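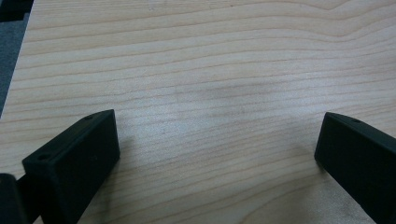 ## Faint grey smudge on a pale wooden table, can I shift it?

**Devham**

I adore this table! Got it in April, second-hand, 70 quid, and the grain is gorgeous, all wavy towards one end. There's a soft greyish cloud near the middle though, and washing-up liquid hasn't touched it. Any ideas before I reach for sandpaper?

**Floseton**

Ooh, lovely grain! Please don't sand yet, it could be veneer and that's thin stuff. Try a barely damp microfibre cloth with a drop of white vinegar, going along the lines, then dry it straight away. Test underneath first.

**Gachanja**

mine had one of these, pencil rubber got it off!! go gently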